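Step 4: Set the pick slots

Clamp the clear rails parallel to the tray, one per side, and square them before teaching any points.
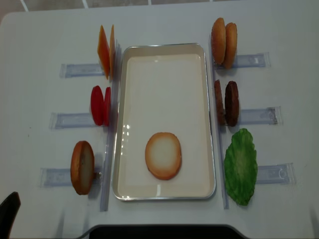 Teach the approach pose 200 mm over each slot and save it under the ingredient name.

Stand the slices on edge. Close at low speed.

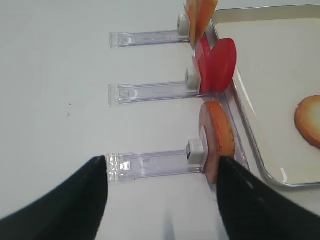
Wrist view, fingers at the bottom slot.

Lettuce needs its own grip width. Open the fingers fully before descending, then rerun the Votwood calibration if the offset exceeds 14 counts.

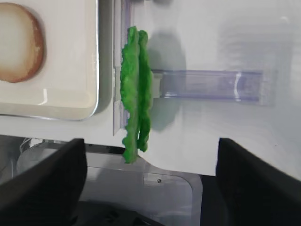

Lettuce on edge, fingers open.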